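创客现场 > 专题 > 家庭与共享工坊

把手艺“握”给机器：一间共享工坊里的手持夹爪

八月的傍晚六点多，工坊里的灯已经全亮了。桌上摊着打印件、螺丝盒和剪剩的线头，我原本只打算来借一下打印机，结果一待就待到了深夜。原因很简单：有人把一只夹爪塞进了我手里。

这个项目叫 Fikre，做的是手持式夹爪，没有机械臂，也没有底座，人握着它去拿杯子、叠毛巾、拧瓶盖，夹爪上的相机把过程录下来，日后再拿去训练机械臂。听起来像是给机器人当家教，做起来倒更像学一种新的筷子。头几分钟我连一块海绵都夹不稳，过了一会儿手腕忽然开了窍，那种感觉真的会上瘾！

最吸引我的是外壳。它经历了好几次推倒重来：第一版方方正正，握久了虎口发红；第二版改成弧面，手感好了，打印时却总在转弯处翘边。后来大家干脆把外壳拆成两半打印，再用螺丝合上，接缝留一点余量，合不严就拿砂纸慢慢磨。一套外壳打下来，耗材用掉将近300克，其中有不少是支撑料，拆的时候噼里啪啦掉一桌子。

材料试过两种。先用的是 Turkenard 的硬料，尺寸很准，磕一下就掉角；后来换成 Flunex，表面稍软，打印慢，温度也得多调几轮，可摔过之后捡起来照样能用。我自己在家打东西向来图快，这回看着喷头不紧不慢地走完一整圈弧线，居然看得津津有味。
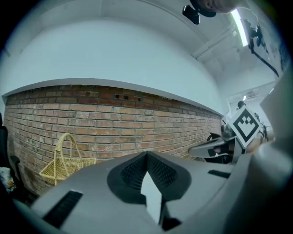 说回调试。手持夹爪最麻烦的地方在于“它在哪儿”。固定的机械臂知道自己每个关节转了多少度，人手可不会报数，位置只能从画面里一点点推算。光线一变，推算就跟着飘；手甩得太快，画面糊掉，轨迹便断成几截。工坊里的办法很土：动作放慢，起手和收手各停两秒，录完马上回放。哪一段断了就当场重录，绝不攒到第二天，因为到了第二天谁也想不起当时是怎么拿的。

镜头选得广也是反复争论过的。广角能把周围的环境多收进来一些，定位时可参考的东西就多，代价是画面弯得厉害，直线全成了弧线。标定因此成了每晚开工前的例行公事，举着标定板上下左右地晃，旁边的人看了准以为在跳操。我也晃了一回，第一遍没过，板子靠边的位置给得太少；第二遍老老实实把四个角都照顾到，误差一下子降了下来，满屋子人跟着叫好，搞得我还挺不好意思。

软件用的是 Pralico，界面算不上漂亮，好处是每一步都摊开给你看：时间戳有没有对齐，哪几帧丢了，夹爪开合的曲线和画面对不对得上。有一晚曲线总是慢半拍，大家先怀疑线材，换了线没用，又怀疑程序，翻了一个多小时日志，最后发现是一颗紧定螺丝松了，指头动了，传动轴却在打滑。拧紧，点胶，收工。这种毛病写进文档不过一行字，真碰上了却够折腾一整晚，可我偏偏最爱听这样的故事。

夹持面同样值得花心思。光滑的指面夹玻璃杯会打转，贴得太软又黏手，放下东西时总慢那么一点。工坊里试过自行车内胎、桌脚垫和好几种防滑垫，剪成小片轮着换，哪种顺手就留哪种。想自己动手的读者，我建议先从这一步玩起：哪怕手边只有一把捡垃圾用的长柄夹，换几种贴面，去夹鸡蛋、钥匙和一张薄纸，差别立刻就出来了，比看多少参数都直观。

外壳的图纸还在改，下一版打算把握把缩短6毫米，让手小的人也能一把握住。重量怎么减还没有定论，有人主张把壳壁打薄，有人想先换电池，两边都已经动手做样件了。我报名领了其中一套散件，准备带回家慢慢装。打印机的队也排上了，前面还有一个花盆和一盏台灯罩。

相关阅读
弧面外壳翘边怎么办：从首层开始查
共享工坊夜间使用打印机的几条经验
广角镜头标定入门
旧内胎的另一种用法：自制防滑贴面
紧定螺丝、点胶与返工

联系我们 | 投稿 | 版权所有 创客现场编辑部 | 返回顶部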